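3.2 How wearers pair a strong color

We were excited to find that the way people build an outfit around one bright garment follows a small set of habits, and that these habits hold up well from one season to the next. Our wardrobe diaries cover 289 outfits, all logged by regular customers of Murnar, a clothing store with branches in Keto and Flisix. Each entry lists every piece worn, where it was going to be worn, and how happy the wearer felt with the result at the end of the day.

The first habit is what we call anchoring. Wearers chose one saturated top and kept everything below the waist dark or neutral. Teal, coral and mustard were the usual picks, and teal was the clear favorite for workdays.
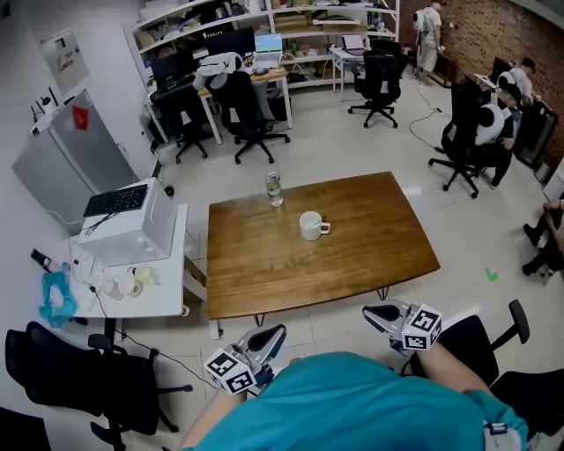 Anchored outfits also got the warmest notes. People wrote that they felt "put together" or "awake," and several went back to the same pairing within 3 days – a lovely sign that the outfit had earned its place. Prints behaved very differently. A small check or floral was treated almost like a neutral and was worn with other colors freely, while a large print was nearly always worn with plain denim.

Figure 2. A person in a teal shirt and a table with a water bottle, seen past a gray gripper housing.
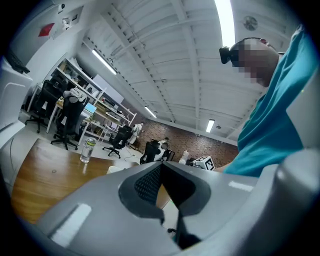
The second habit, echoing, was rarer and a real pleasure to trace through the diaries. An echoed outfit repeats the main color once more in something small, such as a scarf, a pair of earrings or the stitching on a bag. The Nông wardrobe survey, which we used as a starting point for our coding sheet, had no category for this, so we added one after reading the first 20 diaries. Once we knew to look for it, we found echoing even among wearers who said they had no interest in matching.

We did not expect necklaces to matter as much as they did. A chunky necklace over a plain bright top often moved the outfit from "work" to "dinner" in the wearer's own label, with no other change of clothes. Section 3.3 takes up this shift and looks at shoes in the same way.

Related articles
Denim as a neutral: notes from Flisix
Reading a wardrobe diary
Small prints, large prints
Why scarves come back every fall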